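Tag der offenen Tür bei Minditz

Eigentlich wollte ich am Samstag ja die Fenster putzen, aber dann schrieb Nhi, ob ich nicht mitkomme zu Minditz, und so saß ich eine Stunde später mit ihr im Bus (Linie 22, herrlich leer!). Muthu Varghese hat unsere Gruppe geführt, ein sehr geduldiger Mensch, der auch die dritte Frage nach dem Stromverbrauch noch freundlich beantwortet hat. Rund 200 Leute waren wohl über den Tag da, und der Kaffee war um elf leider schon alle.

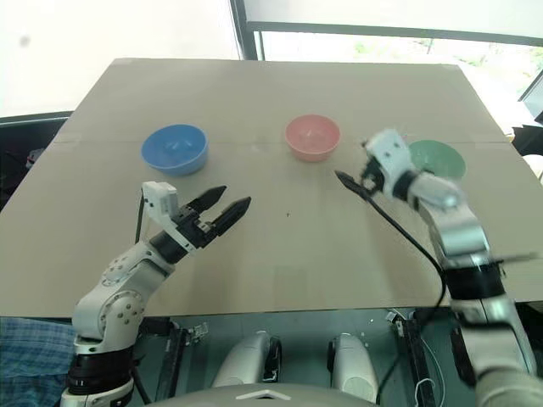 Am längsten bin ich beim zweiarmigen Roboter hängen geblieben, Nhi musste mich richtig wegziehen. Drei Schüsseln, blau, rosa und grün, auf einem Stück Pappe, mehr braucht es gar nicht, und ich schaue zu wie ein Kind! Im Herbst gehe ich bestimmt wieder hin.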